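Speaker notes - gripper comparison, simulation part
Talk on Friday, second slot after coffee. Britt-Marie Lunde introduces me, so I do not need to say my name again.

Slide 1 - title
Thank Britt-Marie. Say that the grippers in this talk are called by the names of our two designs, Folora and Skindley. Folora is the linked two-finger gripper. Skindley is the suction cup on a short tube. Both are mounted on the same arm, with the same controller, and this is important for the comparison.

Slide 2 - the question
Which gripper should we take for the shelf work at Villalobos? They store small food packages on low shelves, and the space between the shelves is tight. The first wish from them was suction only. I was not convinced, and I asked for time to try both.
(Speak slowly here. Last time I lost people already on this slide.)

Slide 3 - how we tested
All trials were made in simulation, in November. We ran 800 trials for each gripper. Same start pose of the arm, same objects, same order. Object positions come from a fixed list, so anybody can run it again and get the same shelves.
A trial counts as a success if the object is lifted and held until the arm is back at the start pose. If the gripper touches a side panel, the trial is stopped and counts as a failure. This is strict, I know. Somebody will ask about it.

Slide 4 - results
Folora: 592 successes out of 800.
Skindley: did well on boxes with a flat top, but poor on cans that lie on the side. I show the bars only and do not read all the numbers.
Point with the hand to the bars for the bottom shelf. Here the difference between the grippers is the biggest.

Slide 5 - reaching for the bottom shelf
Let the picture stay for a moment before talking.
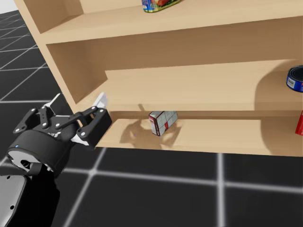 Two-finger gripper at the bottom shelf, fingers partly open. Simulation.

Say: the fingers are made of linked plates, and they need room to the sides when they open. On the bottom shelf the arm must come in low, and the side panel is near. Our first approach path was too wide. We changed the opening to 70 percent before the approach, and most of the panel contacts went away.
The pads are white in the model and the rest of the gripper is black. This helps me when I go through the failures by eye - I find the contact point faster.
Mention the shadow on the shelf. Our camera-based detection was sometimes confused by shadows near the box, so we tried 11 light positions. Details are in the backup slides.

Slide 6 - what simulation does not tell
Friction of the pads is a guess. Cardboard in the simulation does not bend. Suction is modeled in a very simple way, and I think this is a bit unfair to Skindley. Say this clearly, before somebody else says it.

Slide 7 - next
Real shelf at the Tretwood lab, both grippers, fewer objects. I would start with Folora and keep Skindley ready for the flat boxes. A tool changer is possible but costs time in each pick.
Ask the audience: has anyone measured pad wear on printed cartons? I would like to hear it in the break.

Backup slides: light positions, list of objects, controller settings.
If time is short, skip slide 6 to the last sentence and go on.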